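Fanville Builds a Running Program on Patience

The Fanville High School cross country team begins its practices at 6:15 in the morning, before the heat settles over the county roads. By the time the first school buses arrive, the varsity group has usually finished its warm-up, its main run and a short set of hill repeats behind the football stadium.

The schedule has been in place for seven seasons. During that period the program has grown from a group too small to post a team score into one of the largest teams at the school, with 26 runners on the roster this fall. Fanville placed second at last year's district meet, its best finish to date, and returns five of the seven athletes who ran that day.

School officials attribute the growth to a decision made early on to keep every runner who wished to stay. The team holds no tryouts. New members, many of whom have never run more than a mile without stopping, spend their first month alternating between walking and jogging on the grass loop at Riltora Park. Only after that do they join the longer weekly runs on the canal path.

The training plan itself is modest. Weekly mileage for first-year runners remains low through August, and even the most experienced seniors take one full day away from running each week. The coaching staff keeps a written log for each athlete, with entries for sleep, soreness and effort - a record that is reviewed before any increase in distance is approved.
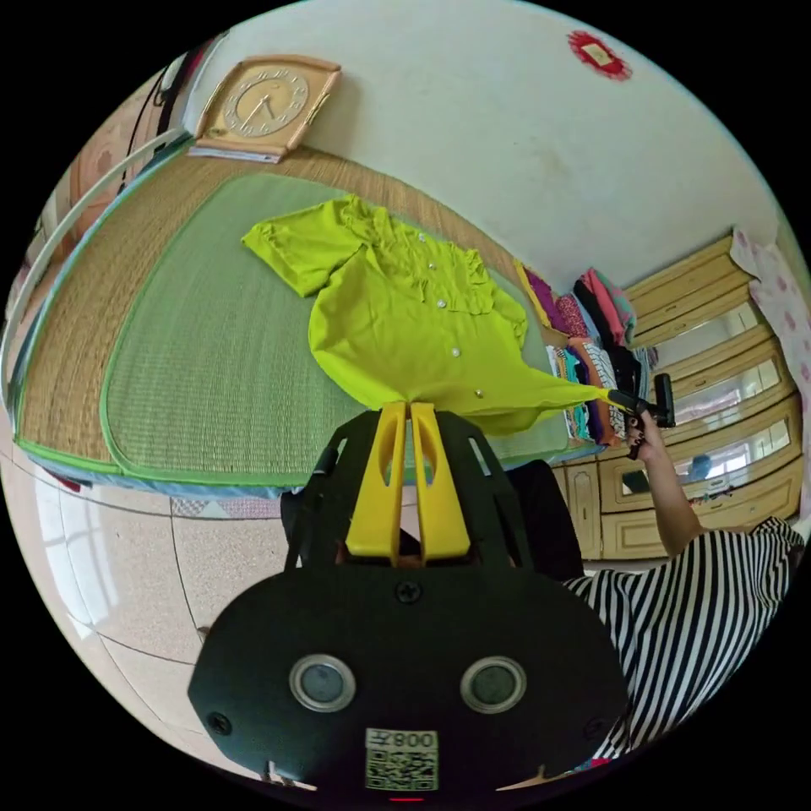
Results have followed at a steady pace. At the Tarnutel Invitational in September, the Fanville girls finished fourth in a field that included several much larger schools, and all of their scoring runners set personal bests. The boys placed seventh at the same meet, with 118 points, after losing their second runner to a turned ankle near the creek crossing.

The Tarnutel course has a reputation in the region. Its opening half mile is flat and fast, and inexperienced teams often spend too much effort there. The route then turns into the woods and climbs for most of the second mile. Fanville runners are instructed to hold back until the top of the climb, where the trail widens and passing becomes easier. The girls' team moved up five places after that point.

The largest test of the regular season will come in October, when Fanville travels to Myklebust for the conference championship. Myklebust has won the boys' title in each of the last four years and will have the advantage of running at home. Its course finishes with a long straight beside the reservoir, exposed to the wind, and races there are often decided in the last 100 meters.

The Fanville staff has not set a public goal for the meet. Within the team, the aim is to narrow the gap between the first and fifth runners, which was more than a minute and a half at the start of the season. Workouts on the canal path are now run in close groups, with the faster athletes taking turns at the front.

Interest in the sport has also reached the younger grades. The middle school started its own club in the spring, and its members train twice a week on the Riltora loop under the same plan used for high school beginners. The two groups share the park on some afternoons, and the older runners lead the stretching.

Fanville's final home meet of the season will be held at Riltora Park in early October. The girls' race starts at 9 a.m., followed by the boys' race and an open two-mile run for middle school students. Admission is free, and parking is available at the north entrance.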